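Right hand swap, part 3: cable routing and grip force
Posted November 17, 2023

The mechanical side of the swap went in last week at the Pruvgate workshop. The adapter ring Reece Bloxham turned for me fits the wrist flange with no shim, and the bolts are torqued and marked. What remained was wiring, a force limit, and the arm calibration I had been putting off.

Wiring first. The original connector exits on the palm side, where it fouls the thumb at full flexion. I moved it to the back of the wrist and left a service loop so the rotary joint can go to either stop without pulling. The first loop was 30 mm too short. It unplugged itself on the second homing cycle and the hand dropped off the bus. The replacement is longer and uglier – I will clip it to the forearm once I trust the length.

The driver for the fingers polls at 300 Hz. At that rate I was getting dropped packets whenever both arms moved together. Maysoun Hourani suggested checking the termination before touching the code, and she was right: there was a resistor at each end and a third one left on the old breakout board. I removed the third and logged 209 pick cycles without a bus error.

Grip force is still a compromise. The current limit is one value for all fingers, which is fine for a block and poor for anything tapered. For now I close at low current, wait 8 control ticks, then step up until the finger positions stop changing. The left side keeps its parallel jaws, so its config is untouched.

Test objects are plates and food shapes on a cutting board. The banana is the useful one, because the curve makes the wrist angle matter.
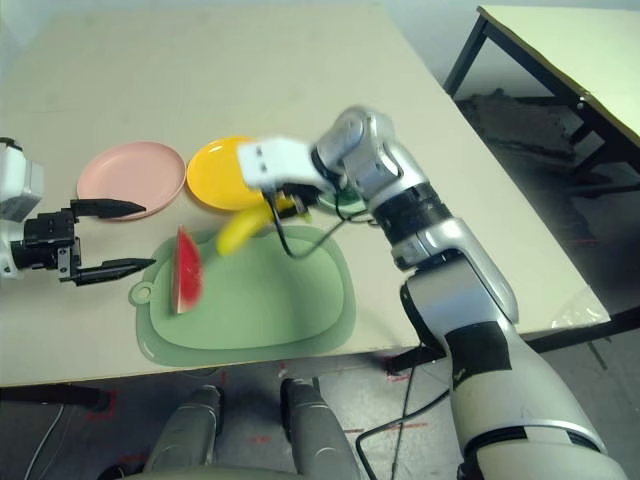 Right hand on the banana, left jaws open. The loop in the black cable is the part to be clipped.

Still open: per-finger limits, a wrist offset in the calibration file that has the wrong sign in one place, and strain relief at the connector. I have a printed bracket for the last of these – it needs one more revision before it clears the wrist.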